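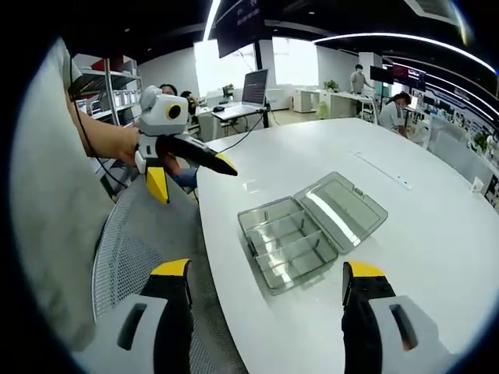

Where can I borrow seeds in Brelton?
At the seed library, which opens in June on the ground floor of Brelton Library, next to the large-print shelves.

Seed library takes root in Brelton

Gardeners in Brelton will soon be able to pick up a packet of beans along with their holiday reading! The town's first seed library opens in June, and there are already 200 varieties waiting to go home with somebody, from old climbing beans and beetroot to a very handsome purple pea that has been grown on the Iturra allotments for years.

It works much as you would hope. You choose your packets, sign them out at the desk and sow them at home, and then (if all goes well) you let a plant or two run to seed at the end of the season and bring some back. Each household can take up to four packets a visit. There is no charge and no fine if the slugs get there first, which will be a relief to anybody who tried growing lettuce last spring.

Kumudini Bandara, who has been gathering the collection over the past two winters, is delighted with how many people have dug through their sheds to help. "I asked for a few spare beans and people turned up with carrier bags," she said. "One lady brought a runner bean her grandfather used to show. It has never had a name, so we've written her street on the packet."
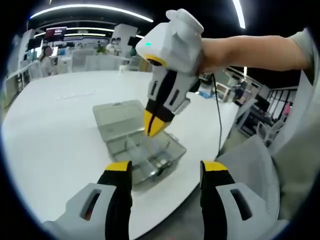
The street in question is Gevavano Lane, and the bean will be one to look out for, with red flowers and long, slightly curved pods. Bandara recommends it for anyone with a sunny fence and not much ground. She is just as keen on the broad beans, although those will be better left until autumn now, and she would love to hear from anyone who has kept a local tomato going.

Beginners are very welcome. The easiest packets to save from, mostly peas, French beans and lettuce, carry a green sticker, and every packet comes with a slip explaining when to sow and when to stop picking. Squashes and pumpkins have a red sticker as they cross so readily with whatever is growing next door. They are still well worth having, just don't expect the same pumpkin twice!

Money for envelopes, labels and a second-hand fridge to keep the stock cool came from Vudatis, the garden centre on the ring road, which is also giving away compost on opening day while it lasts. There will be a talk on drying and cleaning seed at 2pm in the children's corner, with chairs for grown-ups, and tea afterwards.

If you have seed to donate, leave it at the library desk in a paper envelope with the name of the plant and the year it was saved. Please make sure it is properly dry first.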